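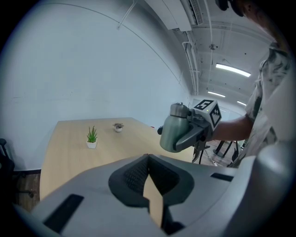

Succulente de type aloès en pot carré blanc, plante basse à feuillage vert foncé et pourpré en pot arrondi, et bouteille métallique vert sauge à bouchon à vis.

Arroser de petites plantes en pot avec une bouteille métallique à bouchon à vis

Mis à jour : octobre 2022

Une petite plante posée sur une table reçoit presque toujours trop d'eau, et trop souvent. Le volume de substrat est faible et le pot décoratif masque ce qui s'accumule au fond. L'arrosoir classique est par ailleurs mal adapté à un contenant de cette taille. Cette fiche décrit une méthode d'arrosage à la bouteille, avec un volume mesuré à l'avance. Elle vaut pour deux familles de plantes souvent placées côte à côte : les succulentes de type aloès et les plantes basses à feuillage coloré.

Matériel

- Une bouteille métallique à bouchon à vis, réservée à cet usage.
- Un verre doseur gradué.
- Une baguette en bois non traité.
- Une soucoupe ou un plateau à rebord.
- Un chiffon en microfibre.
- Une balance de cuisine (facultatif).

Choix de la bouteille

Une bouteille opaque limite le développement d'algues lorsque l'eau y séjourne. En contrepartie, le niveau n'est pas lisible de l'extérieur : il faut doser au remplissage. Le modèle Moser à col étroit convient bien. Le modèle Zultwood, à col large, demande une main plus sûre et se prête mieux aux pots de plus grand diamètre.

Ne pas utiliser une bouteille ayant contenu un produit d'entretien. Ne pas y préparer d'engrais si elle doit ensuite resservir à la boisson. Une étiquette collée sous le fond évite les confusions.

Étape 1. Préparer l'eau

Remplir la bouteille la veille avec de l'eau du robinet et la laisser débouchée à température ambiante. Une eau sortie froide du robinet en hiver peut marquer le feuillage des espèces tropicales. Si l'eau locale est très calcaire, la couper pour moitié avec de l'eau de pluie filtrée. L'eau adoucie par échange d'ions est à exclure : elle apporte du sodium.

Étape 2. Contrôler l'humidité du substrat

Enfoncer la baguette le long de la paroi jusqu'au fond du pot, attendre une minute, puis la retirer.

Pour l'aloès, arroser uniquement si la baguette ressort sèche et propre sur toute sa longueur. Pour la plante à feuillage, arroser dès que les 3 premiers centimètres sont secs, même si le bas de la baguette reste légèrement foncé.

Le contrôle par pesée est plus fiable. Noter le poids du pot juste après un arrosage complet et égouttage, puis le poids au moment où la baguette ressort sèche. Ces deux valeurs servent ensuite de repères jusqu'au prochain rempotage.

Étape 3. Doser

Verser dans le verre la quantité prévue, puis la transvaser dans la bouteille vide. Pour un petit pot percé, 200 ml suffisent à traverser la motte ; l'excédent s'écoule dans la soucoupe. Pour un pot sans trou, diviser cette quantité par quatre et compléter au besoin après un nouveau contrôle à la baguette.

Vérifier le perçage avant la première utilisation. Beaucoup de petits pots blancs vendus comme pots de culture sont des cache-pots. Les références de la série Prusley existent dans les deux versions, sans différence visible de face.

Étape 4. Verser

Déplacer les pots sur le plateau. Dévisser le bouchon et le poser à l'écart du bord de la table. Tenir la bouteille par le corps, le col au ras du substrat, et incliner lentement jusqu'à obtenir un filet continu. Une inclinaison trop brusque provoque un appel d'air et un écoulement par à-coups, qui creuse la surface.

Aloès : verser en périphérie, jamais dans le cœur de la rosette. L'eau retenue à la base des feuilles favorise la pourriture du collet. Procéder en deux passages espacés de quelques minutes.

Plante à feuillage : soulever les feuilles d'une main et verser directement sur le terreau. Si le feuillage couvre entièrement le pot, préférer un arrosage par le bas : verser l'eau dans la soucoupe, laisser remonter pendant 19 minutes, vider le reste. Cette variante suppose un pot percé.

Étape 5. Égoutter et remettre en place

Laisser égoutter jusqu'à l'arrêt complet de l'écoulement. Essuyer le dessous des pots avant de les reposer sur un plateau en bois : une auréole se forme vite sous un pot humide et pénètre les finitions huilées. Espacer les pots pour que l'air circule entre les feuillages. Placer l'aloès du côté le plus lumineux.

Fréquence

Aucun calendrier fixe ne remplace le contrôle du substrat. À partir de décembre, les besoins de l'aloès chutent fortement et l'intervalle entre deux arrosages peut atteindre 49 jours dans une pièce peu chauffée. La plante à feuillage garde un rythme plus régulier, surtout à proximité d'un radiateur.

Défauts courants

Feuilles d'aloès molles et translucides : excès d'eau. Dépoter, couper les racines brunes, laisser sécher la motte, rempoter dans un mélange minéral.

Feuilles d'aloès fines et repliées vers l'intérieur : manque d'eau. Reprendre par un arrosage complet, puis revenir au contrôle normal.

Bords bruns sur la plante à feuillage : air sec ou accumulation de sels. Rincer la motte à l'eau claire si le pot est percé.

Moucherons en surface : terreau trop longtemps humide. Espacer les apports et couvrir d'une fine couche de sable grossier.

Entretien de la bouteille

Vider l'eau restante après chaque séance et laisser sécher bouteille ouverte, col vers le bas. Nettoyer chaque mois le filetage et le joint du bouchon à l'eau chaude savonneuse avec un goupillon Prerik ou équivalent. Rincer deux fois. Le vinaigre blanc dilué élimine les dépôts calcaires à l'intérieur ; ne pas le laisser agir sur une finition extérieure peinte. Ne revisser le bouchon qu'une fois l'intérieur sec.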